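3.2 Fixture congestion and squad rotation
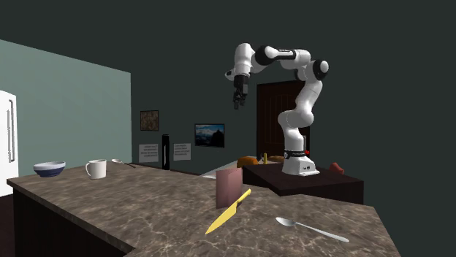

Match records were taken from the Merkura database for four seasons of the Juvberg League, giving 2,230 player appearances by 520 outfield players. Goalkeepers were left out. A congested period was defined as any run of matches with fewer than 4 full days of rest between them.

Figure 1. Simulated kitchen with a robotic arm on a dark brown platform.

Minutes played, distance covered and sprint counts were compared between congested and normal periods. Players who were substituted before minute 70 were analyzed separately, as their totals are not comparable with those of players who finished the match.

Two clubs, Kitau and Lau, also played in the cup, and both had their longest congested run in March. Kitau changed its starting lineup more often than Lau during this run. Total distance per minute was similar at the two clubs, while sprint counts fell more at Lau. Injuries in training were not recorded in the database and are not considered in this section.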